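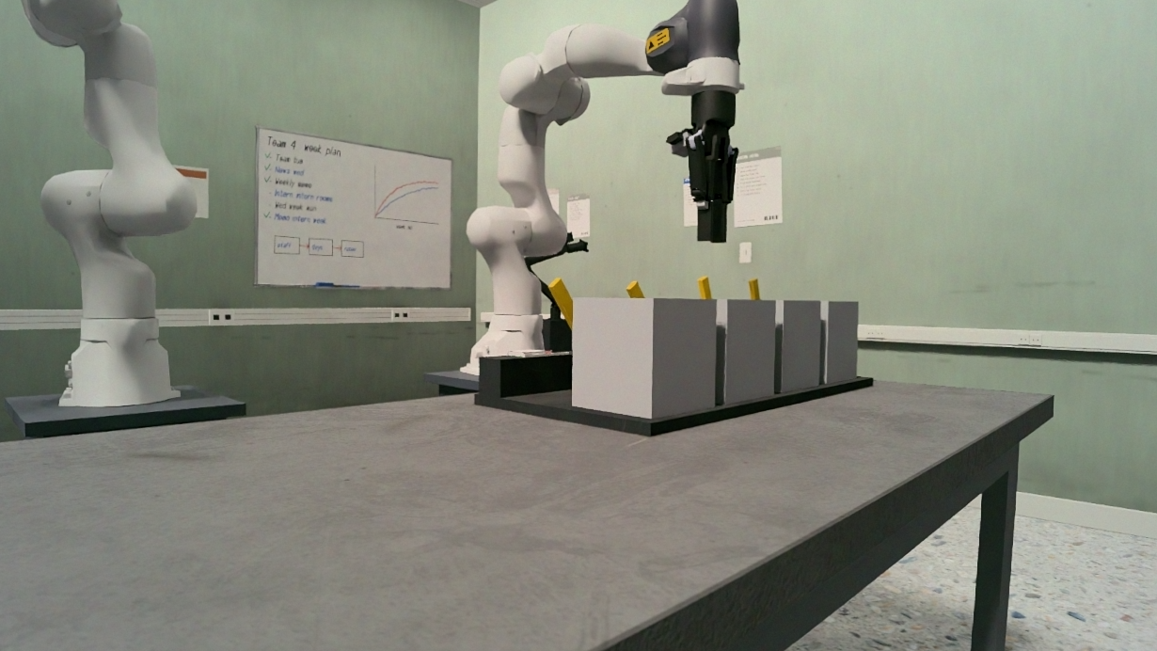

Two arms, four gray boxes on the black tray, whiteboard behind. Simulated.

Search this site Go

Gallery: collecting examples for Csonka

Margit Bozsik asked me to put some pictures up with notes, and said I could be as grumpy as I liked. Csonka is the policy we are training to handle boxes on a bench. Ponholm supplies the rendered rooms, and Grellico keeps the recordings and the labels. I came to the project from testing, so my habit is to ask what a pile of examples leaves out.

The room is good. Someone put scratches in the tabletop and a week plan on the whiteboard, and visitors always like that. I like it too. I'm less sure the learner gets anything from it. A scuffed wall is easy to render, and a box that sticks a little when you pull on it is hard, and I know which of those I would have paid for first.

We kept 16 runs from the February session. Margit thinks that is plenty for a first look. I think it is plenty to fool ourselves with, given that two people drove all of them and both have the same way of coming in from above. Prudex, the scoring script, marks a run as good or bad and has no column for "good, but only because the operator knew what was coming."
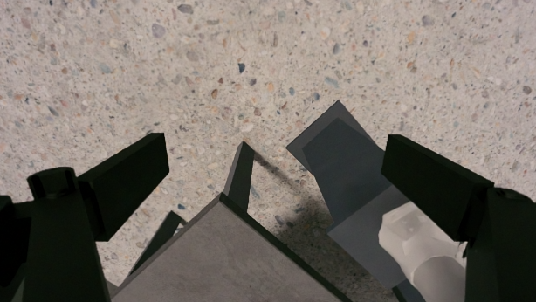 The close views are where I would spend the labeling hours. From across the bench nearly every approach looks tidy. From between the fingers you have to decide what is an object, what is the edge of something else, and what is shadow, and our two labelers disagreed on that more than the summary sheet lets on. The sheet averages them. I have asked for the raw marks and will post the disagreements if I get them.

Margit's reply to all this is that Csonka can be retrained as often as we want, so a thin first set does no harm. Maybe. I have seen first sets stay in use for years.

Last updated: 26 Feb 2021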